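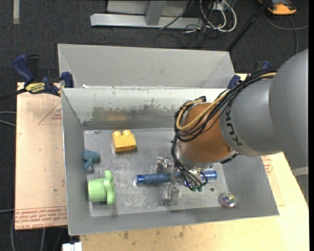

Home > Guides > Toys & Odds and Ends > Sorting > Part 2

Part 2: Setting up your sorting bins

Okay, you've got your stand together from Part 1 and now comes the bit I like! I do this with two metal bins, one behind the other, and I've never gone back to one big tub (everything sinks to the bottom and you're digging for a week).

1. Put both bins up on something wooden and steady, at a height where you can see into the front one without leaning. Mine sit over carpet, which I'd recommend, as bouncy balls on a hard floor are gone forever.

2. The front bin is for mixed stuff. Tip in a few things and spread them out flat on the bottom. A building block, a little figure, a plastic cup, a clear ball with colors in it, a flashlight, whatever came out of the drawer. No stacking!

3. The back bin is for things you've decided on. Keep it right up behind the front one so your reach is short.

4. Start with the longest item. Flashlights and anything else tube-shaped get picked up by the middle, lying down, and go in first along one wall.

5. Next do the cups, on their sides, and then blocks and figures. Leave balls for last and drop them in a corner, or they roll under everything else.

6. Stop when the bottom is covered. I tried piling a second layer back in November and ended up re-sorting all 200 pieces, so learn from me.

Note: the Astholm liners come 11 to a pack and they do fit, but I pulled mine out. Small figures get caught in the folds. A scuffed floor is fine, toys don't mind.

Caution: take the batteries out of any flashlight that's going to be stored for more than a month or two. Corroded batteries are a miserable thing to clean up (ask me about the Skusska lantern sometime).

Caution: balls and small blocks are a choking risk. If you've got a toddler in the house, bins go up high when you're done.

Labels are in Part 3, and yes, I have opinions about labels.

Updated 12th February

Recent guides
Part 1: Putting the Vovton stand together
Part 3: Labels that stay stuck
19 things to keep in a junk drawer
Washing plastic cups and figures
Mangundap shelf boxes, one year on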